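Search products
Enter keyword or part number

Varnholm ribbed soap dish, square, grey-green

The Varnholm is a small square dish for bar soap. It has a raised rim all the way round and a grid of ribs across the floor, so the bar stands clear of whatever drains off it. It is made in one muted grey-green plastic and suits round bars as well as the usual oblong ones. We supply it to guest houses, holiday lets and staff washrooms, and we also sell it singly.

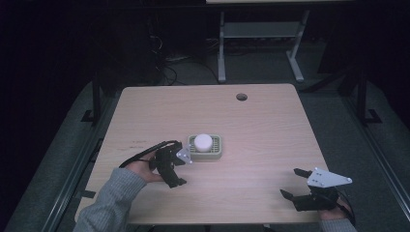
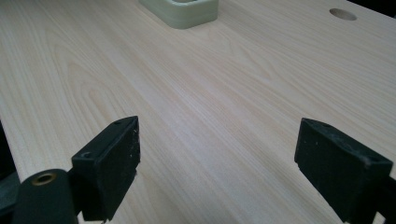
Ribbed floor

A bar left on a flat dish sits in its own water and goes soft underneath. The ribs hold it up and let air get to the bottom of it. Water collects between them and can be tipped out into the basin when you wipe down. The rim stops the bar sliding off if the dish is knocked.

Round bars

Round soap is harder to place than it looks. It rolls if it is stood on its edge and on a smooth dish it tends to creep towards one side. On the Varnholm it should be laid flat. It doesn't have to be in the exact middle, as long as the base is resting on the ribs and not up on the rim.

The Clenum round bar is the one we sell most often with this dish. It is white, unscented and comes in boxes of 40. Larger bath-size bars may overlap the rim when new - if you use those, please ask for the larger Varnholm tray.

Where to put it

The dish is free-standing. It has no suction cups and no fixing holes, and it can be used on a basin surround, a shelf or a wooden top. On wood we suggest emptying it daily, as standing water will mark an oiled or waxed surface if it gets underneath. Sealed tops only need a wipe. Keep it away from radiators and hot taps.

Cleaning

Rinse under a warm tap and use an old toothbrush between the ribs. Soap that has dried hard will come away after ten minutes in warm water with a drop of washing-up liquid. Do not use bleach on the grey-green, as it can dull the colour over time. Scouring pads will scratch it. It is not suitable for the dishwasher.

Ordering

Part number: 2720
Colour: grey-green
Sold as: single, or carton of 40
Trade carton: 200 (five inner cartons)
Soap: not included, order Clenum round bars separately

Single dishes and cartons of 40 are sent from stock. Trade cartons normally leave us the next working day if the order is in before noon. The next delivery of 4000 dishes is expected in October, so larger orders placed before then may be sent in two parts. We will tell you if this applies before we take payment.

The older Boiko dish has now been discontinued. Customers who used it in a wall bracket should note that the Varnholm is square and will not fit the oval ring. We still have a few Boiko brackets left - ask for Cayetano Rivas in the sales office if you need one.

Returns

Unused dishes can be sent back in their packaging. Opened cartons are accepted if the inner sleeves are still sealed. Please put the order number on the outside of the parcel.

Contact sales | Delivery and returns | © Varnholm Washroom Supplies | Back to top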